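Jan 9, 2018
To: the Yusof play kitchen swap list
Subject: Re: what's in the Cillier box?

> Is the Cillier box still going? And does it have dishes, or is it all food? My two are tired of serving each other soup in a shoe.

Yes, still going, and yes, there are dishes! I got it all out on the white table before answering so I wouldn't promise you something that went home with somebody in July.

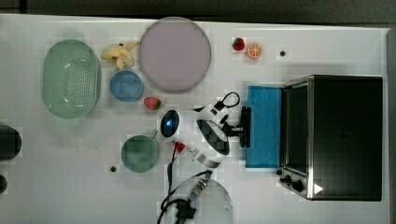
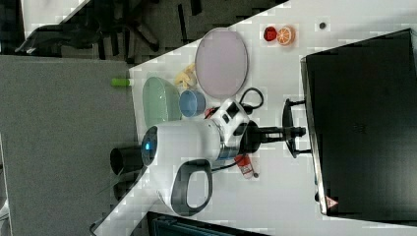
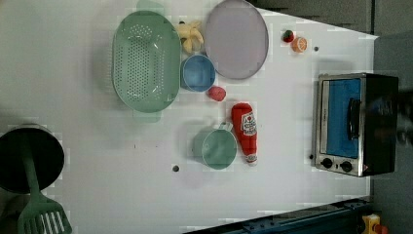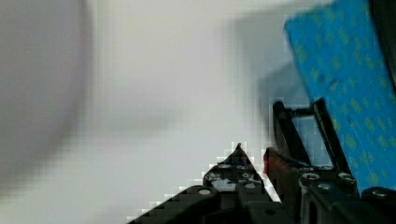
My favorite is the green colander (mine both wore it as a hat for most of a winter), and the purple plate is big enough for a whole pretend dinner. The bananas and strawberries get fought over, so maybe set a rule before you open the lid. The ketchup stays with the set too, please don't let it wander off like the Verkier teapot did.

I paid 40 for the lot back when the Erkodska shop was closing, but on this list it's a straight swap. I'd love a puzzle or two, nothing huge, we tried a 400 piece one and I'm still finding bits of it under the couch.

You can pick up any afternoon after school, ring 258 and give it a second because the buzzer is slow. Bring a bag with good handles, the box itself has pretty much had it.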